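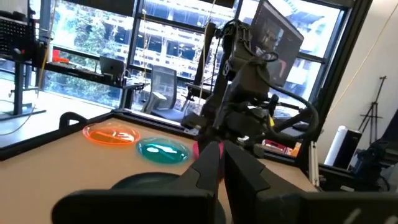

Rapport d'étape à l'attention du financeur
Programme « Repas partagés » d'Emirville
16 avril 2024

Le présent rapport couvre la première moitié du programme. Le bilan envoyé à l'automne par l'opérateur Faltis parlait d'un « succès manifeste ». Nous n'employons pas ce terme, et la suite explique pourquoi.

Fréquentation

L'objectif inscrit dans la convention était de 54 foyers inscrits. Il est atteint sur le papier. Une inscription suppose toutefois une seule signature, et la feuille de présence raconte autre chose : en moyenne, une quinzaine de foyers viennent à chaque repas, et ce sont souvent les mêmes. Les familles du quartier Stoica, visées en priorité par le projet, restent peu nombreuses. Faltis attribue cette absence à la météo. L'explication nous paraît courte : la ligne de bus s'arrête avant la fin du service, et nous l'avions signalé dès le montage du dossier.

Effets sur l'alimentation

Le questionnaire remis à l'entrée demande aux participants s'ils mangent « mieux qu'avant ». Presque tous répondent oui. Il est difficile de répondre non à la personne qui vous sert. Nous avons demandé une version anonyme, à remplir chez soi; elle a été distribuée, mais douze réponses seulement nous sont revenues. Nous n'en tirons aucune conclusion et nous déconseillons de citer un pourcentage dans les supports de communication.

Un point semble plus solide. Les participants qui cuisinent sur place reviennent davantage que ceux qui viennent seulement manger. L'écart est net sur les feuilles de présence, même si l'on peut penser que les plus motivés choisissent d'eux-mêmes la cuisine.

Approvisionnement

Le contrat avec Felau prévoyait des légumes de saison livrés la veille. Deux livraisons ont manqué et plusieurs autres sont arrivées le matin même, ce qui a obligé l'équipe à changer le menu au dernier moment. Felau nous assure que le problème est réglé -- c'était déjà sa réponse à la réunion précédente. Nous souhaitons introduire une pénalité dans l'avenant et consulter un second fournisseur.

Budget

Les dépenses suivent le prévisionnel, sauf sur le poste transport, presque intact. Nous proposons d'en reporter le solde sur une navette de retour depuis Stoica, à titre d'essai, jusqu'à la fermeture d'août. Si la fréquentation ne bouge pas, il faudra admettre que le bus n'était pas le seul obstacle.

Demandes au financeur

Nous sollicitons votre accord sur le transfert de crédits vers la navette, ainsi que sur l'abandon du questionnaire actuel. Nous demandons aussi que la tranche suivante soit liée à la présence réelle -- et que le nombre d'inscrits ne figure plus parmi les indicateurs. Faltis a fait part de son désaccord sur ce dernier point; sa note est jointe au dossier comptable.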